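Cómo organizar la fruta de juguete por colores (y que siga organizada en marzo)

En casa tenemos una cantidad de fruta de plástico que da un poco de vergüenza. Empezó con un juego de cocinita heredado de mi prima, luego vino una bolsa de un mercadillo de Pester, y cuando quise darme cuenta había plátanos debajo del sofá, uvas en el cajón de los calcetines y un limón dentro de una bota de agua. Un limón que encontré con el pie, por cierto.

Probé a guardarlo todo junto en un baúl y fue un desastre, porque para sacar una manzana volcaban el baúl entero. Lo que me ha funcionado es separarla por colores en cestas pequeñas, y os cuento cómo lo hago.

Qué vais a necesitar

Cestas bajas, mejor redondas, sin tapa
Papel de estraza en rollo
Cinta de carrocero de color
Una bandeja de plástico con borde
Un barreño, jabón suave y un trapo

Primer paso: lavar

Llenad el barreño con agua templada y un chorrito de jabón y dejad la fruta 30 minutos. Las piezas huecas con agujerito es mejor no sumergirlas, que luego se queda el agua dentro y huelen fatal; a esas les paso el trapo húmedo y ya está. Después, todo boca abajo sobre una toalla hasta el día siguiente. Yo suelo dejarlo puesto a las 8 de la tarde y así no lo piden.

Segundo paso: preparar la mesa

Cubrid la mesa con el papel y marcad casillas con la cinta. Parece una manía mía, ya lo sé, pero con los niños delante ayuda muchísimo: cada casilla es un color y ellos solos van colocando. La cinta, bien estirada y sin apretar demasiado si queréis reutilizar el papel (yo lo enrollo y lo guardo detrás del armario).

Tercer paso: repartir

Id soltando la fruta en las casillas. Rojo, verde, amarillo, naranja y morado, y lo que tenga dos colores va con el que más se vea. La sandía partida nos costó una discusión larguísima y al final vive con lo rojo. Lo roto o mordido, a la bandeja, y luego decidís con calma qué se queda.

Cuarto paso: llenar las cestas

Poned en el fondo las piezas alargadas, cruzadas unas sobre otras, y encima las redondas, que así no ruedan. No llenéis la cesta a rebosar, ¡tiene que poder llevarla un niño de 3 años sin ir dejando un reguero por el pasillo! Si os sobra fruta, mejor guardar una parte y cambiarla cada par de meses. En noviembre saqué las peras que tenía escondidas y fue como si hubieran sido los Reyes.

Mi favorita es la cesta amarilla, con los limones por delante y el plátano atravesado:

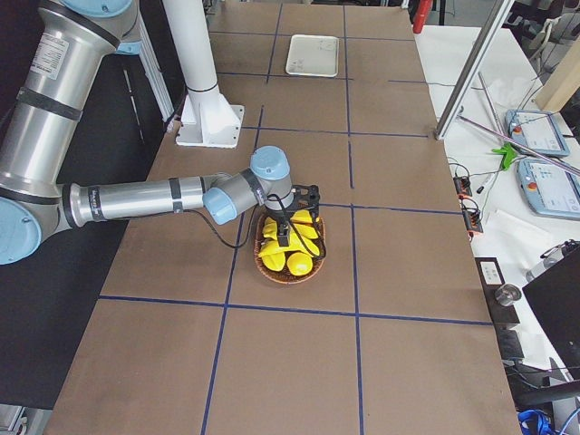

¿Sirven las cestas de mimbre si los niños son muy pequeños?

Sirven siempre que el trenzado esté entero y sin puntas sueltas. Pasad la mano por dentro y por el borde antes de usarlas, y si engancha, lijad un poco o cambiadla por una de tela.

Para guardarlas, una balda baja y las cestas en fila, siempre en el mismo orden. Nosotros pegamos un redondelito de color en el borde de la balda y los míos, que no recogen ni un zapato, devuelven cada cesta a su redondel. Casi siempre. La morada sigue apareciendo en el baño.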